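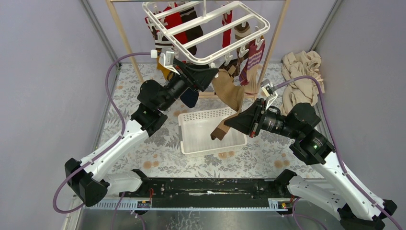 Réka Szűcs said our first draft blamed the walls before we had measured anything, and that a building put up in 1945 can be damp for plenty of reasons that have nothing to do with how people dry their clothes. We agreed and moved the part about the walls to the end.

Drying Laundry Indoors at Montoya House
Project report, Building and Environment course

Background

Montoya House is a brick apartment building from 1945. There is a shared washer in the basement but no dryer, and the yard lines were taken down when the parking was extended. Tenants dry their clothes inside all winter. Several had complained of water on the bedroom windows in the morning and black spots in the corners above them. We wanted to know how much the air in an apartment changes on a laundry day, and whether the room used for drying makes a difference.

Method

Three apartments took part. All have the same floor plan, with the bathroom in the middle and no window in it. We used two Keltent humidity meters, one in the room where the clothes were drying and one in the bedroom. The meters had to be shared, so each apartment was measured in turn, starting in December. Tenants wrote down when they hung up a load, when they took it down, and when they opened a window or ran the bathroom fan.

We also weighed one load per apartment before and after drying. The difference in weight is the water that went into the air. Levente Hegyi did the weighing, using a luggage scale and a laundry bag. The scale is not very precise -- we repeated each weighing until we got the same reading twice in a row.

Results

Humidity in the drying room went up soon after a load was hung and stayed up into the evening. In the bedroom the rise was smaller but came later, and it was still there overnight if the doors between the rooms had been left open. Loads dried in the bathroom with the fan on and the door shut hardly showed up on the bedroom meter. They also took longer to dry, and tenants did not like having the bathroom full of clothes.

The apartment with the worst window condensation was also the one where the fan did not work properly. We cannot separate the two effects with the data we have.

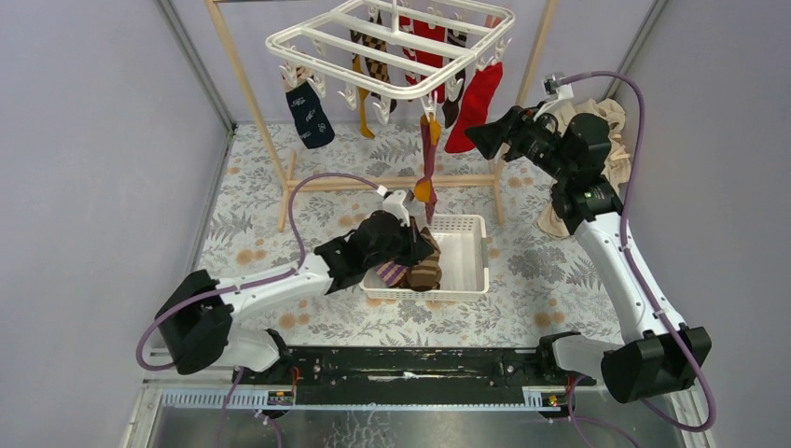 Spacing turned out to matter more than we had planned for. We had told tenants to hang clothes the way they normally would, and we did not record how close together the pieces were. Small items are the hardest to space. Socks clipped along a square hanger, one partly hidden behind the rungs and the next right beside it, take up very little floor area, which suits a small apartment, but there is not much of a gap for air between them. Jeans and towels folded over a bar have the same problem in another form. A repeat of the study should note spacing for every load.

The tenant diaries had gaps. Window times were missing on some evenings, and one tenant wrote "open a while" for most of a week. We left those evenings out of the comparison.

Walls

We looked at the outside corners with a borrowed Aria surface thermometer. They were colder than the rest of the wall in every apartment, including the one with no black spots. Cold corners and damp air together would explain the spots, but a leak in the gutter on the north side has not been ruled out.

Recommendations

Repair the fan first. Dry clothes in one room with the door shut and the window open a little, and keep the bedroom for sleeping. Put the yard lines back for the summer months if there is room beside the parking.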